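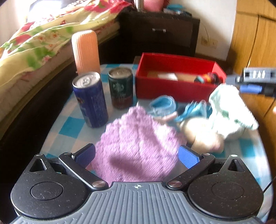
5 min read

Keeping the grippers square

By Elsa Toivonen

The first thing Shona Gourlay does with a gripper that has come back from someone's house is squeeze it with her eyes shut. She is feeling for a notch in the travel, a spot where the fingers hesitate on the way in. If there is one, the tool goes to the left end of her bench. If there isn't, it goes to the right end and gets the rest of the check anyway.

Gourlay looks after the hand-held grippers at Cloltley, a small robotics company that works out of a former print shop in Nostenness. People hold the tools, one in each hand, and do ordinary jobs with them at home while the cameras record. They fold towels, move cans, put socks in a box. The recordings are used to train a pair of robot arms the company calls Skostow, whose fingers are built to the same drawings.

That last part is why her job exists. The arms are bolted down and serviced on a schedule. The hand tools go out in backpacks and get used on kitchen counters and bedroom tables. If a finger on a hand tool has crept a few millimetres out of position, every towel it picks up is recorded as being picked up by a slightly different machine.

"The arm will copy whatever you show it," she says. "If the left finger gets there first, that's what it learns."

What wears

The design is simple. Two fingers ride on black linkages, and each linkage turns on metal pivots, large ones at the base and smaller ones nearer the tip. The pads are backed in black and faced in bright blue. A ribbed grey panel fills the space between the two round housings, with a small round mark at the centre of its upper edge.

The pivots cause most of the trouble. They loosen slowly, and the person holding the tool gets used to it. Gourlay checks them by pinching the fingertip and trying to rock it sideways. Any movement she can see means the pivot comes out, gets wiped, and goes back in with a fresh washer and a dab of threadlocker. She does the large ones first. Tightening a small one against a loose large one only hides the play.

Pads come second. Bedding is hard on them, she says, and so are hand cream and anything fried. She washes them in warm water with dish soap and lets them dry on a rack overnight. Alcohol wipes were tried for a while in December and left the blue faces slick, so the wipes were put away. A pad that has started to lift at the corner gets replaced, along with its partner on the other finger. New beside old grips unevenly.

Then there is dust. It shows up pale on the matte black housings, and a bit of it there does no harm. She brushes it off before opening anything up, with an old makeup brush, working away from the linkages. Compressed air is banned at her bench after a can of it blew lint straight into a bearing. 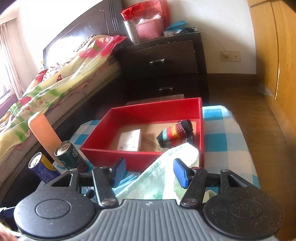
Setting the pair

Once both tools pass, they are set as a pair. Gregor Rankin, who wrote the procedure, keeps it on one laminated sheet. Open the fingers all the way and let go. Close them on a steel gauge block and read the gap on the laptop. Do it again, and keep doing it until you have 6 readings. If they disagree by more than the sheet allows, the zero is set again from the start.

On a good day a pair takes 15 minutes. A bad cable can turn that into an afternoon. The cable is thin and black and leaves the tool near the wrist, and people who are reaching across a table tend to drag it over the edge. Gourlay flexes it along its length while Taras Vakulenko watches the signal for dropouts.

The camera is the last step. It looks out over the fingers and has to see both pads with the tool wide open, plus enough of the table to make sense of the job. They check it against a printed card, then against something messier. A checkered tablecloth is good, Vakulenko says, and so are drink cans, because any tilt in the picture shows up fast. Soft things are harder. A plush cloth or a towel thrown over the corner of a box tells him more about how the pads are behaving than a gauge block does, since a slipping pad will let fabric slide out bit by bit.

The log

Every check goes in a paper book. There are 139 entries in the current one, in Gourlay's capitals and Vakulenko's slanting blue ballpoint. Tineke Nijs types them up once a month and looks for patterns. She was the one who noticed that right-hand tools were going through pads almost twice as fast as left-hand ones. Most of the people using them are right-handed and lead with that side.

The fix so far is to swap pads between the two tools halfway through their life. Gourlay is not fond of it, as it means opening up a tool that is running fine. She has asked Aitken, the shop that cuts their linkages, for a tip that unclips. The first samples were too stiff to open with a thumb. A second lot is on the shelf above her bench, still in the bag, waiting for a pair that can be spared.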